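How a Robot Learns to Pick Up a Cup

The Kurnell robotics club is for kids in grades 4 and up. This year the club's project is called Plestura. The goal is to teach a robot with two arms to tidy a table.

That sounds easy. You have done it many times. For a robot it takes months of work.

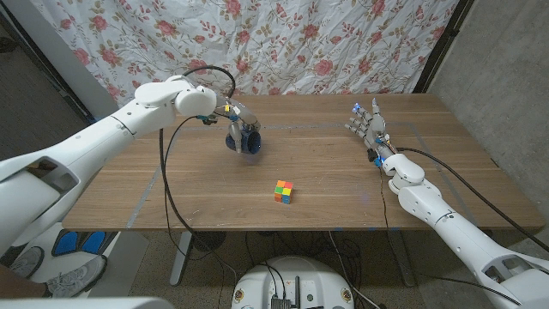
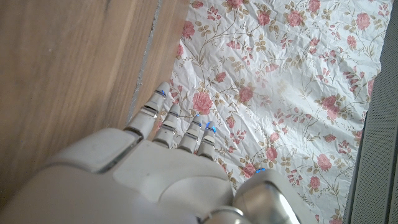
Two kinds of hands

A gripper is the simplest kind of robot hand. It has two fingers that open and close, like a clothespin. It is good at holding things, and there isn't much to go wrong.

A hand with a thumb and four fingers is harder to control. Each finger has joints that bend, and the computer has to tell every joint what to do. Try picking up a pencil very slowly. Watch which fingers move first. Someone has to work that out for a robot, too.

Learning by copying

The club does not write a rule for every move. A student guides the robot through a job, and the computer saves how the joints moved and what the cameras saw. One try like this is called a demonstration.

One demonstration is not enough. If the cup is in a new spot, the robot may reach for the old one. So the students move things and do it again. The club planned to collect 1,000 demonstrations by 1st March. They ended up with 1,815.

After that, a program called Clendar looks through all of them for patterns. This part is called training, and it runs overnight.

What goes wrong

Cups slip. Small things roll away. Cloth is the hardest, because it changes shape whenever you touch it. Bình Trương, who runs the club, asks students to write down each mistake in a notebook. The mistakes help them decide what to practice next.

Words to know

Joint: a place where a robot can bend or turn.
Gripper: a simple robot hand.
Demonstration: one saved try at a job.
Training: when a computer looks for patterns in saved tries.

Try it at home

Put on a thick pair of mittens and stack 7 plastic cups. Then try it again with one eye closed. Write down what was hard.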